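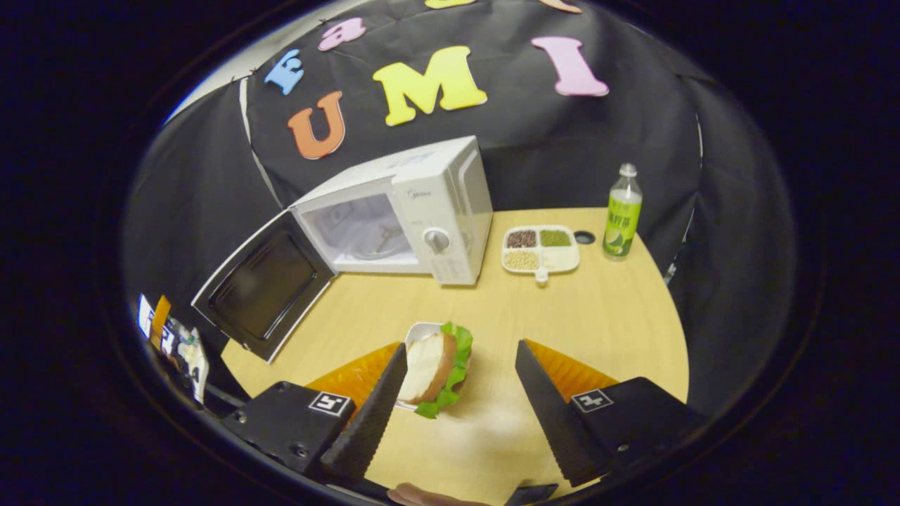 March, evening, after ten

I slept badly again and woke before the alarm. The heating in the building goes off at night, and I lay under two blankets and repeated the verbs of movement in my head. Today I learned eighteen new words, and by lunch I had kept maybe half of them. My notebook says I have 2,196 words now, counted from the first page. I do not trust this number very much, because I wrote some words two times with different spelling.

In the morning I walked to the Vadari office to ask about my residence paper. The woman at the window was kind and spoke slowly, which I was grateful for and also a little ashamed of. My ticket was 226 and they were calling 190 when I came in. I had brought my book, but I could not read in that room. I listened to the people instead. An old man next to me was explaining to his grandson how to prune a pear tree, and I understood almost everything. The grandson did not listen at all. I wanted to ask the old man to start again from the beginning.

My paper will be ready in fifteen days. She wrote it as "15" and put a circle around it, and I have put the slip inside the cover of this diary so that I will not lose it like the last one.

After this I took the tram to Plarside and walked by the water until my ears hurt.

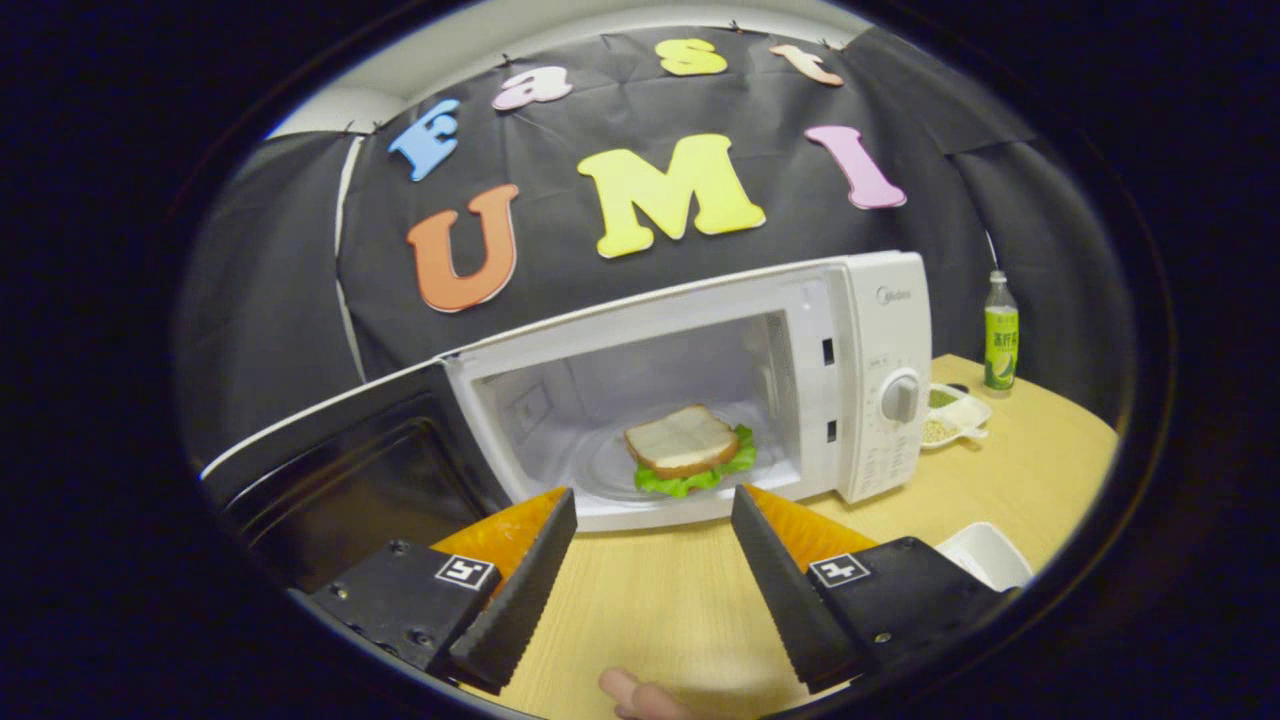 I called Mother at four. She asked if I eat enough, and I said yes, and then she asked what, and I had to think. She told me that the roof over the back room is leaking again and that my cousin promised to come and look at it. He promised this also in the fall. I said I will send some money when I am paid. She said no, and then she told me the price of the tiles.

It is strange how my voice changes when I talk to her. Ilango Kotian heard me once on the phone and said I sounded like a different person, much louder and with more jokes. I have thought about it many times. In English I am polite and a little boring. I choose the sentence that I know is correct, and the sentence that I wanted to say stays at home.

Ilango lent me his copy of Zulodum, the long novel about the two sisters and the salt mine. I am on the third chapter. I look up fewer words than I expected, but the sentences are very long and I forget who is speaking. Toma has read it too and wants to tell me the end. I asked her please not to.

Tomorrow I must buy stamps, return the umbrella and write to my aunt. The wind is stronger now and the window is making its small noise. I will fold a paper and put it in the gap, and then sleep.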